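Speaker notes: Setting out cups for a crowd
Akihiko Hirano, Itdale community kitchen series, August session

Slide 1. Title
Wait for the door to close. Say who I am and that I ran drinks service at the Kowalchuk conference rooms before I started teaching. Handouts are on the side table. Questions at any time, no need to hold them.

Slide 2. What this talk covers
Cups and mugs only. Glassware is a separate talk and takes longer. Tonight is how to get cups from the shelf to the table, how to load a tray, and how to clear afterward.
Mention the size of the job: at Kowalchuk we put out up to 4000 cups in a busy month, and most of the trouble came from the same few mistakes.

Slide 3. Cups on their sides
Ask the room who stores cups lying down. Some hands will go up. A cup on its side takes more of the table than one standing, and a round one can roll. Stand it up before you do anything else with it.
One good thing about a cup in this position is that you can see right down to the base. Look at the ridges inside the orange one. Rings like those hold coffee and tea, and a quick wipe goes over the top of them. Use a brush, go around each ring, then rinse.
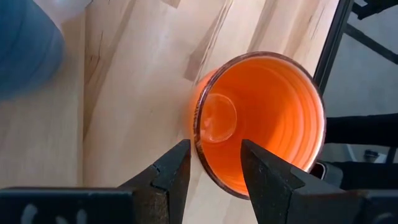 Slide 4. Checking before you set out
Pick the cup up by the outside, never with fingers inside the rim. Turn it to the light. Look at the rim first, then the inside, then the foot. Chipped ones go in a box under the counter and stay there.
Pass the two sample cups around. Get them back before the break.

Slide 5. Loading a tray
This is the longest slide, allow 10 minutes.
Put the tray down on the table before loading it. People hold it in one hand and load with the other, and the first mug tips it. Heaviest mugs go near the middle. Keep both tray handles clear so that whoever lifts it can get a full grip.
Leave space at the near side if milk or spoons are going on later.
Then talk about mug handles. On the slide, the white mug next to the red one has its handle to the right, and the two mugs at the right end of the row have theirs toward the near edge. A guest standing on the near side can take either of those two without reaching over. Turn them all the same way if you have time.
Mixed colors are fine. At Plilance they wanted everything matching and we spent half a morning hunting for white ones.
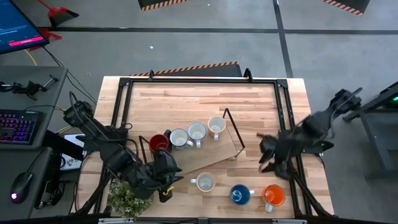

Mugs in a row along the far side of the tray, near part left open

Slide 6. Carrying
Two hands, elbows in. Walk the route once with nothing in your hands and move any chairs. If the tray feels heavy, take some mugs off and make a second trip.

Slide 7. Clearing
Empty the cups into a bucket first. Stack only the straight-sided ones, two high. Wipe the tray before it goes back on the shelf.
Skip the Truster story if we are past 7:30.

Slide 8. Questions
Collect the sample cups. Remind them the sign-up sheet for the glassware talk is by the coat hooks.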